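Chapter 2
Clearing and Setting a Tabletop

A table collects things. Before you sort them, look at the whole surface and decide what belongs on it. Large items at the back are easy to miss because they seem like part of the room.

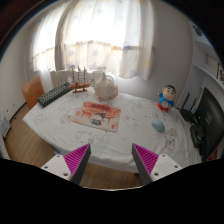 Figure 2.1 A table with a model ship, a bag and an illustrated mat.

Start with the cloth. A printed cloth hides small objects, so run a flat hand over it first. Next, name each item by use – display, work or storage. A clock shaped like a figure counts as display, even if you read the time from it. A computer mouse is a work item.

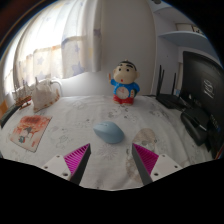 Rochelle Ruiz-Ortega disagrees on clocks: in her view, anything you check during the day is a work item and should stand where you can see it from your chair.

Either rule is fine if you keep to it. Move one item at a time and set it down before reaching for the next.

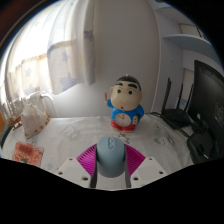
Small work items go first, then flat ones such as cards and mats. Leave model ships for last – the rigging catches on sleeves. Allow 10 minutes for the exercise on page 21, and write down where each item ended up.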